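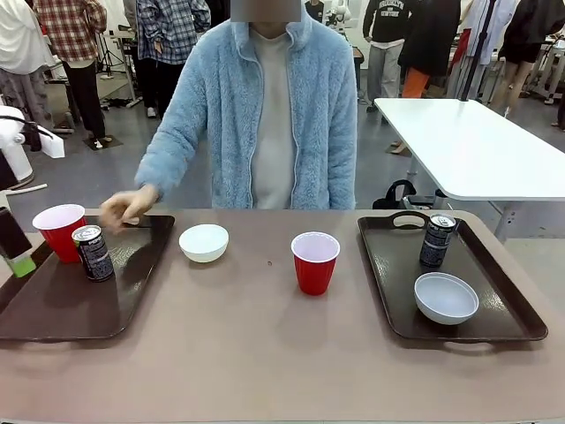 The tenants' supper at Prakport is back on August 7, 2022, and this time we're doing trays! I've been going to these evenings since the first one, and the worst part was always the line at the counter, with everybody juggling a plate, a drink and a jacket. So Carmela Carbone asked a few of us over to try out place settings, and we spent far too long on it. The idea is one brown tray per person with a red cup, a can and a small white bowl, all set out on the long table before the doors open. Sounds easy, but where does the bowl go? Boris Shehu wants it up front, close to your hand. I like it at the back – less soup on the sleeves.

Supper starts in the downstairs room at Boychuk, door 33, and the bowls will be filled at your seat. Siamak Rahimi is making lentil soup again, plus a cold cucumber one if the heat keeps up. Bring your own spoon if you can, we never get them all back.

Tickets are 4 dollars, kids eat free. Ginevra Cattaneo has them in apartment 416 most evenings – knock loudly, she plays the radio. Leftover bread goes home with whoever stays to wipe trays.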